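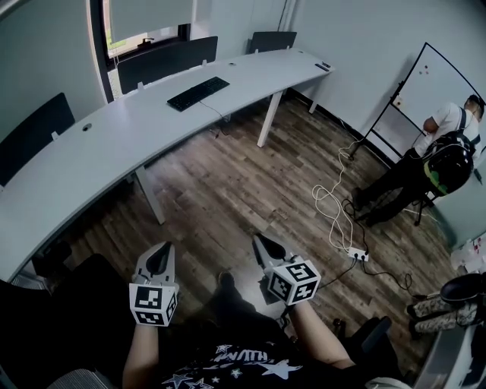 Gemma Pace objects that 300 demonstrations of one task teach a model less than the same number spread over several tasks, and that the count in the course plan ought to be split. The objection is fair for a general model. For Unit 4 we keep a single task, as the aim is to see how the quality of the examples affects the trained policy, and a mixed set would hide this.

Unit 4: Collecting demonstrations with hand-held grippers
Rebecca Ferraro
April

Search this site
Enter keywords

4.1 What is recorded

A demonstration is one complete attempt at the task, made by a person holding a gripper in each hand. For each time step the record holds the pose of each gripper, the opening of its fingers and the camera picture. The learning system is given the pictures and must predict the poses and openings that follow. It has no other knowledge of the task. Anything the operator knows but the cameras do not show is lost.

Poses are worked out with the help of the square markers on the cubes. A marker must be in view and reasonably face on. At steep angles the corners are found less exactly and the estimate begins to jump - this can be seen in the plotted path as short spikes.
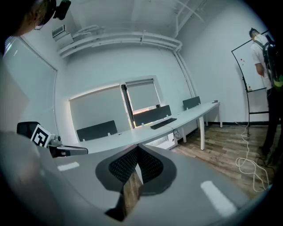
Spikes of one or two steps may be smoothed. Longer ones may not, and the episode is marked as rejected. Do not delete it. The rejected episodes are used again in Unit 6, where the filter is trained.

4.2 Procedure

Each group records 104 episodes in the Cattaneo format. The first 4 are practice and are left out of training. Work in blocks of 15 and change operator between blocks.

Before each block, check the calibration of both grippers by closing the fingers fully and reading the opening. Begin every episode with both grippers still, and hold them still again at the end. The Fledetti script cuts episodes at these pauses, so a pause in the middle of the task will produce two short episodes where there should be one.

Move at a steady speed. Fast movement blurs the markers, while very slow movement fills the set with near-identical steps and the trained policy tends to stall. If an object is dropped, pick it up and carry on. Recoveries of this kind are useful and are tagged "R" in the log.

4.3 Common faults

Clock drift between left and right streams. Compare the two closing events at the start of the block. If they differ, run the Zoltov alignment step before export.

Operator habit. One person tends to approach from the same side each time. Vary the starting position of the object and of the body.

Missing log entries. An episode with no entry cannot be used, however good the recording.

Exported sets go in the Tondeck folder under the group number. Reading for the next session is section 5.1.

Print this page
E-mail this page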